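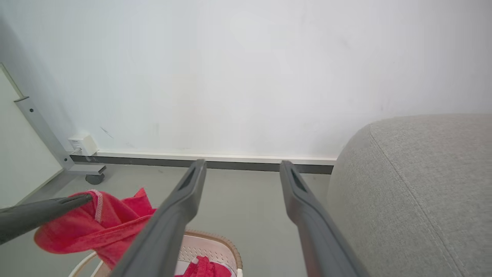

Light gray sofa against the white wall, family waiting room, Zultgate

Zultgate Family Reading Project
Progress report to the Usmani Fund, second period
Prepared by Sadia Butt, project lead

Summary

The project lends children's books to families in Zultgate and runs evening reading sessions for parents who are learning English. This report covers the months from January to the end of June. Lending is ahead of plan. The evening sessions are on plan. The home delivery service is behind, and we are asking to move part of that money to another line.

Book lending

We loaned 2582 books in the period. Picture books with text in two languages go out fastest, and there is a waiting list for most of them. Board books come back in poor shape and we have stopped repairing them. Replacements are bought from the general book budget.

The loan period was changed from two weeks to 30 days in February. Parents had asked for this at the winter meeting. Late returns went down after the change and we plan to keep it.

The old card file is closed. All loans are now kept in Zotinik, the catalog program paid for under the first grant. Moving the records took longer than expected because many titles had been entered under more than one spelling. Rafia Minhas finished the clean-up in April and has written a short guide for new staff.

Evening sessions

Sixteen parents completed the spring course. Sessions start at 6:30 p.m. and last an hour and a half. We tried a later start in March, but attendance dropped and we went back to the original time. Child care is offered during every session.

Several parents asked for help with school letters and report cards. We added this to the last part of each session, and it will be a regular unit in the fall.

Home delivery

Delivery to the Imham apartments began in May, two months late. The driver we had hired took another job before starting. The route now runs every other week. Families there have asked mainly for books for ages eight to eleven, where our stock is thin.

Budget

Spending is under plan by the amount of the unused driver wages. We request approval to move that amount to book purchases, with first call going to the eight to eleven age group. No other changes are requested. The full statement is attached as Schedule 2.

Next period

Order books for older children.
Open fall course sign-up in August.
Review the Imham route after the first full school term.
Send the parent survey in English and Urdu.

Questions about the figures should go to Rafia Minhas at the project office.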